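The brick room is finally a room!

March 2, 2018

Okay, I have been promising this post since January, and I have finally run out of excuses, so let's go. The back room (the brick room, as everyone in the house now calls it) is usable. I am so happy with it that I've been finding reasons to walk through it on the way to the kitchen, and it is not on the way to the kitchen.

If you're new, a quick catch-up. We moved in with far too much stuff and the back room became the place where the stuff went. Boxes to shoulder height. A rolled-up rug we don't even like. I could see a strip of brick above the boxes and that was all I knew about that wall for most of the winter.

The wall

I love this wall so much. The bricks go from orange to tan to a proper dark brown, with pale mortar lines in between, and there's a darker row along the top that finishes it off like a hem. I spent a whole evening reading about sealing it, and about painting it (my mother's vote), and in the end I brushed it down with a dry brush, vacuumed the ledge twice and left it alone. Brendan Quinlan came over to look at it for me, because he did his own chimney a few years ago, and he pressed his thumb along a few of the joints and told me to go buy furniture.

So the wall is done, and it cost me one brush!

The floor

The planks took longer. There was old tape residue in long stripes where somebody had once marked something out, and it came up with warm water, a plastic scraper and a podcast. I went over everything a second time on my knees with a barely damp cloth. Please test a corner first if you try this on wood, and don't let water sit in the gaps.

I keep going back and forth on a rug. It would be warmer, sure. But small things are so easy to find on bare planks, and a good half of what happens in that room involves small things on the floor.

The furniture

White unit (part desk, part shelf, call it what you like) along the left-hand side, black chair with a tall curved back and a headrest. Then a square white folding table on the right, with two more black office chairs by it, and that's the big pieces. I had a much longer list! There was going to be a bookcase and a reading lamp and one of those ladder shelves, and then I saw how nice the place looked with space in front of the bricks and crossed them all off.

The chair was the splurge. I sat in 11 of them at Pultitz over two visits, and the one I brought home was the one I'd sat in first. It rolls beautifully on the planks. It has also become the official phone shelf, which was not the plan, but the seat is right there when you need both hands.

There's still a cable hanging down from the desk and wandering off across the floor. I know. I bought clips. The clips are in a drawer in the kitchen.

The trays

My favorite part, and the cheapest. I got a set of shallow clear plastic trays from Kidurar, the closing-down sale one, and they have changed how I deal with bits and pieces. You know the kind of thing: game tokens, beads, lost caps, the odd shiny thing from the bottom of a bag that is too pretty to throw out. I used to keep it all in an old cookie tin, and looking for anything meant tipping the whole tin out.

Now one tray goes down on the floor, close to the wall so it doesn't get kicked, and the pieces go in or come out one at a time. You can see straight through the sides. Low edges, so you're not fishing around in a deep box. When you're finished, the tray goes back on the desk and the floor is clear again. I used to dread sorting and now I kind of look forward to it, with a coffee, in socks, on a slow afternoon (or in shoes, if the floor's cold).

The bright green piece with all the little flat faces is the one I'd rescue in a fire, by the way. The reddish-brown one can stay in the tray. 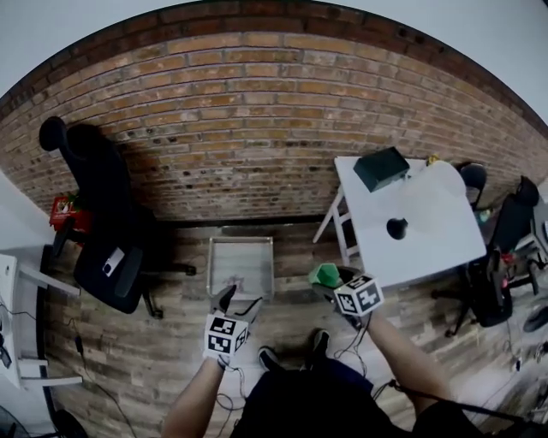

Still to do

Cable clips, obviously. Find a permanent spot for the red box behind the chair. Something for the window end, maybe a plant that can put up with me. And I need to decide about the rug before the sale at Demidus finishes, so if you have one on bare wood and you love it, tell me in the comments!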